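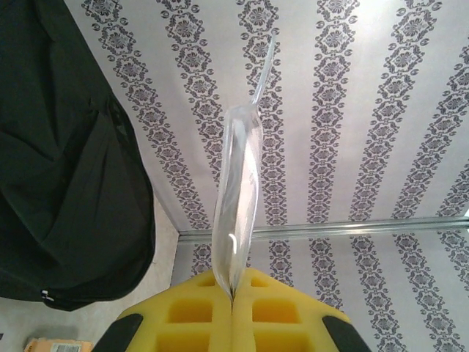
Last edited: November

I finally made it to the open day at Kekley, and I'm still buzzing! They had 4 arms running in the back hall, but I spent most of my afternoon at the one with the soft yellow fingers, which was busy with clear plastic bags.

If you've ever tried to teach a machine to pick up thin film, you know why I got excited. It crumples, it shines, and you can see right through it (with gray damask wallpaper behind it, no less, so the pattern shows through the folds). The fingers close on the very end of the bag and the rest just stands up above them. I could have watched that for hours.

The woman running the table let me ask way too many questions. The pads have pockets molded into them so they give a little when they squeeze, and one pair lasts around 4000 grips before they swap it. The software is called Prakon, and grip force is a plain number from 0 to 255. She keeps it very low for bags.

Next door Buvisus had a sorting line going, also fun, but much louder and I couldn't hear the talk. I want to go back in spring and bring my own awkward stuff to try. Chip bags first!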